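Ticket 3021: Gripper width drops to zero on mesh and netting items
Project: Reltov tracking and replay tools
Component: width estimator
Reported by: Arif Sopacua
Status: Fixed, waiting on release
Priority: Normal

Since the May build, the width channel reads zero for short stretches when the jaws are closed on anything with an open weave. Foam fruit netting is the worst. A solid item of similar thickness is fine. The position and rotation channels look normal the whole way through, so the fault is limited to jaw width.

Steps to reproduce
1. Load any bedroom tidy-up session recorded with the hand-held grippers.
2. Run the width estimator with default settings.
3. Plot width against time and look at the parts where netting is held.

Expected: a steady width while the jaws are closed on the item.
Result: width falls to zero, comes back, and falls again. The replay tool reads each drop as a new grasp, so one pickup ends up split into several segments and the planner gets the wrong labels.

I tried the following before opening this:
- Reinstalled the Apaza calibration file. No change.
- Ran the old build on the same session. No drops.
- Turned off the smoothing filter. The drops are still there and the edges are sharper.
- Changed the confidence cutoff from 80 to 60. Fewer drops, but the width wanders on other items, so I put it back.

The session I have been testing with is the bed one from the Curnville set. At the point where I stopped the replay, the jaws are closed on the long lavender net with the pink band around it, and the logged width is zero.

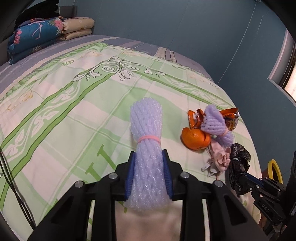

Mercedes Lozano: I can reproduce this on my machine with the same session. Before we blame the netting, can you check whether the estimator is losing the jaws or finding them and throwing the result away? Those are separate problems. Set the log level to debug and look for "width rejected". If the line is there, detection is working and the limit check is what's failing.

Arif Sopacua: Done. "Width rejected" shows up on every drop. The raw value before the check looks sensible and matches the old build.

Mercedes Lozano: Then it's the limit check. In the May build we added a rule that rejects a width if it changes too quickly between samples. Foam netting squashes as the jaws close, so the real width does change quickly. The rule also writes zero when it rejects a value, and it should be holding the last good one. I'd call that second part the bug. The limit itself only needs tuning.

Arif Sopacua: Agreed. I patched it locally to hold the last good value for up to 30 samples and then mark the channel invalid. The drops are gone on the Curnville session and the pickup comes out as one segment. I haven't touched the limit.

Mercedes Lozano: Patch reviewed and merged. Two changes on top of yours: the hold length is now a setting, and an invalid stretch is written as a gap, which the replay tool already handles. Please rerun the Trimamholm sessions as well before we tag it.

Arif Sopacua: Trimamholm rerun finished at 4 pm. No zero widths while the jaws are closed. One session still has a gap near the start, where the tracker hadn't initialized. I've opened a separate ticket for that and linked it to this one.

Workaround until the release: set width_rate_check to off in the estimator config and rerun segmentation. Existing labels have to be regenerated, as the replay tool won't merge the split segments on its own.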